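Progress note — Bredham snack tray trial, March

Quick one, sorry, wanted it in before Saturday. Proper figures come with the next claim.

**Where we're at**

- Trays in use at Bredham and at the Pelletier Street rooms. Cardboard, divided, one small wrapped item per slot where we can manage it.
- 15 sessions run to date. 1035 items handed out across both sites, all individually wrapped as per the grant conditions.
- Third site (Durum) still waiting on the room agreement. Chased again Tuesday, no answer.

**What's working**

The dividers. Before, everything went in one big bowl and people rummaged, and the bottom layer came out crushed. Now you see what's there and take the one you want. Packing up is quicker too, you top up the gaps and put the tray back in the cupboard.

Laptop users seem happier as well. A tray sits on the desk beside the computer without taking it over, and wrapped stuff means fewer crumbs in keyboards. We had 2 complaints about crumbs under the old setup and none under this one.

**What isn't**

- Slots are too small for the muesli bars. They stand up on end and fall over. Either we change the bar or change the tray, would rather change the bar.
- Cardboard goes soft in the corners. Two trays have been taped already. Valtovus quoted us for a plastic version but it's a lot more per unit and I can't see it being worth it at this size.
- Labels. A few of the wrappers have the ingredients in such tiny print you need a torch. For the nut-free shelf we've started putting our own list on the cupboard door, colour coded. Needs laminating.
- Wrappers left on the desks. Small bin at each table would fix it, see below.

**Money**

Underspent on trays, overspent on stock, evens out near enough. The stock line went over in the second fortnight when the Pelletier sessions got busier then we planned for. I'd like to move what's left in the tray line accross to stock if you're OK with that. Doesn't change the total. Need a yes in writing, an email is fine.

Not asking for anything extra this period.

**Next**

- Desk bins, small ones, out of the existing budget
- Swap the muesli bars for something shorter
- Short feedback sheet, half a page, left beside the tray. The last one was too long and came back blank
- Durum — start date once the room is sorted. If it drags past the end of the month I'll propose running the extra sessions at Bredham so the hours aren't lost
- Stocktake of the cupboard, overdue, my fault

**Questions for you**

Do you still want receipts scanned one by one or is a single PDF alright? And does the mid-point visit have to be during a session? Afternoons suit us best, tables are in use and you'd get a fair idea of how it runs. Mornings are mostly deliveries.

Will send the stock sheet separately, it's on the other computer. 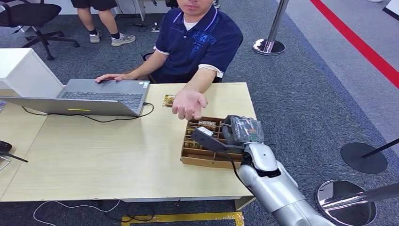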